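Pesness Bench Glassware Kit
Section 5: Setting out the glassware

Read this section before you fill the columns. Part numbers are listed under kit 2517.

5.1 Cloth and rack

1. Wipe the table and let it dry. Spread the black cloth and smooth out the larger folds. Small creases do no harm.

2. Fix the edges of the cloth with short pieces of clear or white tape.

3. Stand the acrylic rack on the cloth, with the perforated plate uppermost. Lower each column through a hole until it is steady, then turn the stopcock handle to the side you work from.
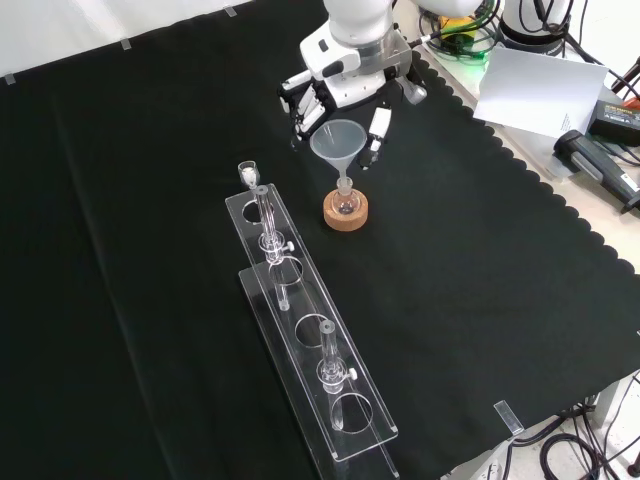 Fig. 5.1 Rack, flask and funnel on the taped cloth.

Caution: Do not lift the rack with glass standing in it.

5.2 Flask and funnel

4. Put the cork ring beside the rack and seat the round-bottom flask in it. The flask will not stand without the ring.

5. Check that the funnel is clean inside the cone and down the stem. Hold it upright over the cloth and look for grit at the tip.
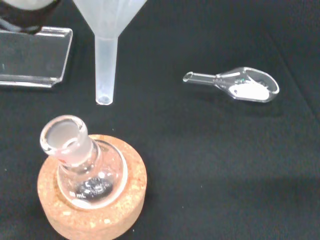 A glass weighing boat should lie flat on the cloth until the powder is measured. Keep its bowl away from the table edge.

6. Lower the stem straight into the neck of the flask. Do not press or twist.
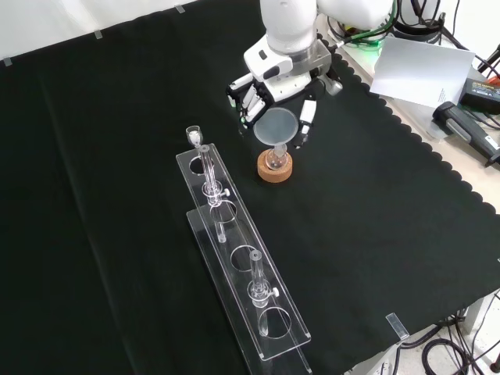 Fig. 5.2 Funnel stem in the neck of the flask. One hole in the rack is free between the columns.

Note: Leave a free hole between columns when two are in use, so that both stopcocks can be reached.

7. When you have finished pouring, raise the funnel until the tip is clear of all glass, then move it aside.
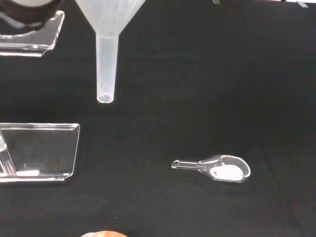
8. Close both stopcocks before you leave the bench.

5.3 Replacement parts

Cork rings and funnels can be ordered from Umetti. Quote the kit number and the part name.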